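4. Mise en place du coin tri et dessin

Bon, on attaque ma partie préférée du guide ! Si vous avez suivi les sections 1 à 3, le plan de travail est posé et les bacs sont encore dans leur carton. Comptez 40 minutes pour tout ce qui suit, un peu moins si vous avez déjà monté un coin Tulletti (le principe est le même, seuls les bacs changent).

4.1 Préparer le plateau

1. Passez un chiffon doux sur toute la surface. J'ai une faiblesse pour les plateaux effet marbre, mais les traces de doigts s'y voient moins que les miettes — insistez dans les angles.
2. Sortez les bacs, retirez les étiquettes et essuyez l'intérieur.
3. Attendez 10 minutes avant de poser quoi que ce soit dessus.

Attention : pas de produit abrasif sur les bacs en plastique. J'en ai rayé un de la série Prolturano comme ça, et il est resté rayé.

4.2 Installer les bacs et les fournitures

4. Choisissez une couleur de briques par bac. Chez moi, c'est le bleu dans le bac jaune, et les bacs blancs se partagent le rouge et le vert citron.
5. Laissez de la place entre les bacs : c'est là qu'on étale les briques avant de les trier.
6. Mettez le pot à crayons transparent contre la paroi du fond. Il est lourd une fois rempli, mieux vaut ne plus avoir à le bouger.
7. Les surligneurs peuvent rester dans leur pochette. Je les garde à portée de main, et voilà.

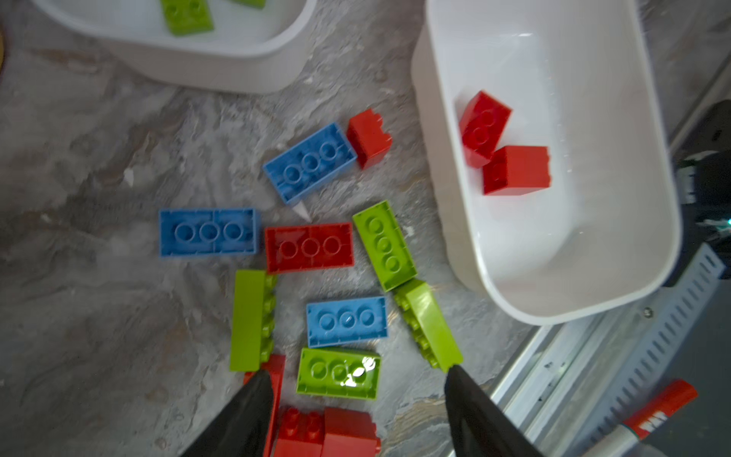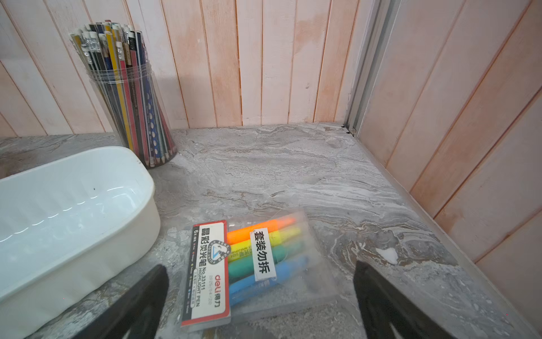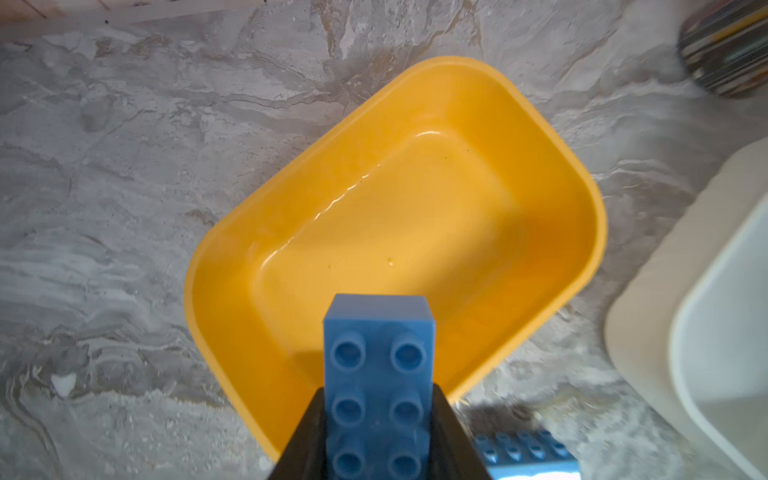
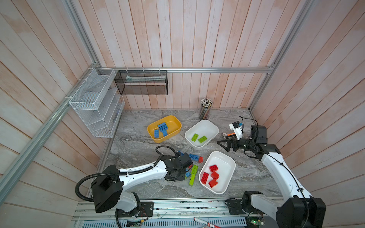
Fig. 4 — Le coin tri : briques et bacs (1re, 3e et 4e vues), pot à crayons et surligneurs (2e vue).

4.3 Trier les briques

8. Étalez une petite poignée de briques au milieu du plateau. Une petite, vraiment ! Si vous videz toute la caisse d'un coup, vous passerez votre temps à ramasser celles qui tombent.
9. Prenez une couleur à la fois et allez jusqu'au bout avant de passer à la suivante.
10. Déposez les briques au fond du bac sans les lancer. Peu importe qu'elles soient à l'endroit ou retournées, on ne cherche pas à les ranger au cordeau.
11. Vérifiez qu'aucune brique ne s'est glissée derrière un bac.

Note : les grosses briques Goketti et Tichý vont très bien ensemble dans le même bac. Par contre, je ne mélange jamais les grosses et les petites, c'est l'enfer à retrier ensuite.

4.4 Paniers muraux (facultatif)

12. Accrochez le panier en treillis noir au rail du fond et fixez le range-documents blanc à gauche avec des colliers de serrage. Mettez 2 colliers par point d'attache si vous comptez y ranger du papier épais.
13. Coupez ce qui dépasse des colliers, bien à ras (ça griffe, je parle d'expérience).
14. Tirez doucement sur chaque panier pour contrôler la fixation, puis recommencez le lendemain.

Pour le nettoyage des bacs et le remplacement des colliers, voir la section 5.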